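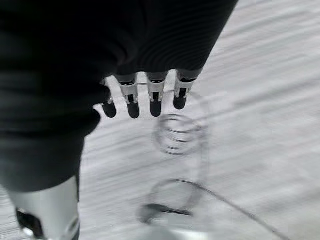

Duvville, in August. Photo: Liria

The Slow Business of Putting Things Away

By Subira Okoth
Nov 25, 2021

My grandmother had a drawer she called the Barasa drawer, after the shop where she bought nearly everything that ended up in it, and I have spent more of my grown-up life than I care to add up trying to put a drawer like it in order. String, candle ends, a spare key to a house we left when I was nine, all of it worth keeping and none of it worth a place of its own. So when I was asked to spend part of the summer in Duvville writing about how people tidy, I said yes before I had heard the rest of the question (there was more of it, mostly to do with train tickets).

I had pictured labels and matching boxes, I suppose. What I came home thinking about was picking things up. You can't put a spoon away until you have hold of it, and a spoon lying flat on a table is a surprisingly stubborn little object! You slide it to the edge, or you press down on the bowl so the handle tips up, and you do it without noticing, forty years running. A folded dish towel wants to be taken from underneath. A stack of saucers wants two hands and a bit of patience, and a wine glass will forgive you only if you go for the stem.

My rented kitchen on Stusel Street had one deep cupboard and one shallow one, and I moved the plates between them three times before I was happy. Deep cupboards swallow things. The shallow one got the plates in the end, with the mugs on the shelf above, handles all facing the same way, and the baking pans went into the dark at the back of the other, where they could rattle about until somebody wanted a cake.

I tried the same arrangement at home in the fall. The plates fit beautifully. My mugs, which are a good deal fatter than the ones in Duvville, are still out on the counter.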